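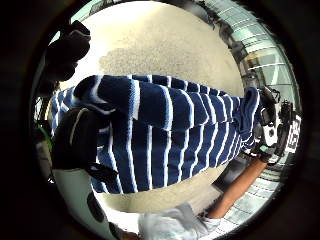
Folding is the part of the washing that I have come round to late in life, and I put it down entirely to having somewhere pleasant to do it. For years I did it on the end of the bed, in a bad light, with a basket at my feet and my back complaining by the fourth towel. These days it all goes outside whenever the weather allows, and I find I don't mind at all how long it takes me. Stripes are my favourite to fold, I must say. With navy and white you have a ready-made guide in the cloth, and when the whole thing is bunched and doubled over, with the stripes curling round the fold at the top, you can follow one of them along with your fingers until you find out where you are. Plain things give you no such help!

This little gallery belongs with the balcony pages I began in April, when we had just taken the flat at Clindach and I was still writing chiefly about pots and what would survive the wind (more than 20 of you wrote to me about lavender, for which many thanks, and I am working through the replies as fast as I can). A few readers asked what else we use the balcony for, and the true answer is laundry, so laundry it is.

My method, if it deserves the name, came out of an old Brullavska household booklet that I found in a box of sewing patterns. It has 34 pages and gives 13 of them to linen, which tells you something about the household it was written for. The advice is to take hold of the two upper corners first and let everything else hang, however untidy it looks, and only then to start smoothing. I used to do it the other way about, patting away at the middle and wondering why the corners never met. 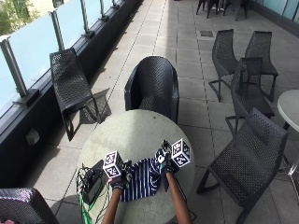 The table makes a great difference too. Ours is a round one with a pale grey speckled top, rather like concrete to look at, and I had my doubts about folding on something with no straight edge to line things up against. You soon get used to it. I let the lower part of the cloth come towards me over the near side, bring the corners together, and then turn the whole piece instead of walking round to the other side of it. Large sheets are another matter, and those I still do indoors with help.

Do wipe the top down before you begin, particularly if anyone has had breakfast out there. Marmalade and clean washing are a sad combination, as I have learned more than once.

The next set will be about storing it all, with the Keltov shelves and the 4 baskets I keep changing my mind over.

Page last added to on 7 November 2022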